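Workspace marking (robot manipulation)

Workspace marking is the practice of dividing the surface in front of a robot arm into fixed zones, usually with adhesive tape, so that objects can be placed, recorded and returned in a consistent way. It is used in manipulation research, in teaching labs and in small-batch automation. Marking is a matter of good practice and record keeping. It has no standing as a safeguard, and the safety of people near the arm is covered separately by risk assessment and by the standards that apply to industrial and collaborative robots.

Terminology
A marked area is called a cell. A line shared by two cells is a boundary, and the point where two lines cross is a node. Some labs use "grid" for the whole marked surface, while others keep that word for layouts in which every cell is the same size. The Tretbridge guideline, a set of working rules shared among several university and contract labs, uses "field" for the full surface and allows cells of unequal size.

Materials
Cloth or vinyl tape in a single colour is the usual choice. The colour should contrast with the table and should not match any object being handled. Matte surfaces are preferred, as glare can hide an edge from a camera. Paint is discouraged on shared tables. Tape that has lifted or torn should be replaced along its full length. Small nicks that leave the line readable are generally tolerated.

Layout
Lines are laid after the arm has been fixed to its mount. A layout made beforehand has to be measured again if the base moves. The Tretbridge guideline asks that at least one node be visible to every camera used for calibration, and that the position of each node be written in the session log in the robot's base coordinates. Where two arms share a table, each cell is assigned to one arm or listed as shared. A shared cell may be entered by only one arm at a time unless the program has been reviewed for joint motion.

Placement of objects
Objects are set down within a cell, clear of the boundary where their size allows. Racks, trays and other fixtures may cross a line, but the crossing is noted. Items that are not part of the task are kept off the field or recorded as distractors. Crumbs and scraps are removed between sessions. They are seldom a hazard to the arm, though they can be picked up by object detection and appear in the data as small unlabelled items.

Operator practice
Common rules include the following:
Teach pendants are kept within the operator's reach, with the emergency stop unobstructed.
Cables are routed away from the field and from the walking area.
Hands stay out of the field while either arm is enabled in automatic mode.
Changes to the tape are made with the arms stopped and are entered in the log.

Records
Fleteck, a contract lab, published an internal review of 3,198 logged sessions at its own tables. In 77 of them the written layout did not agree with the tape on the table, most often after a line had been replaced. The lab now keeps a dated overhead photograph with each log. Flekier, a supplier of lab fixtures, sells a printed mat as a substitute for tape. Critics of mats note that they can shift under load and are harder to alter.

Variants
The Patrício layout uses two long lines and leaves the outer cells open at the table edge. It is quick to lay and suits narrow tables, but gives fewer nodes for calibration. 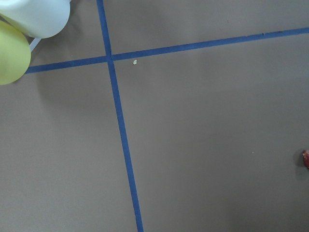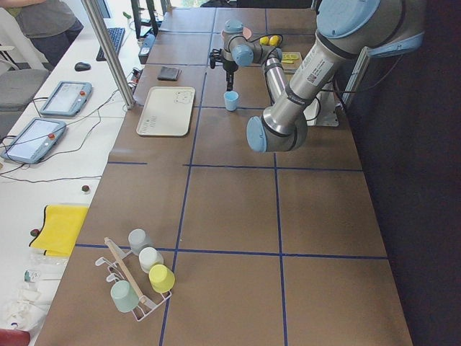 Blue tape lines crossing on a brown work surface

See also
Emergency stop
Hand-eye calibration
Teach pendant
Work envelope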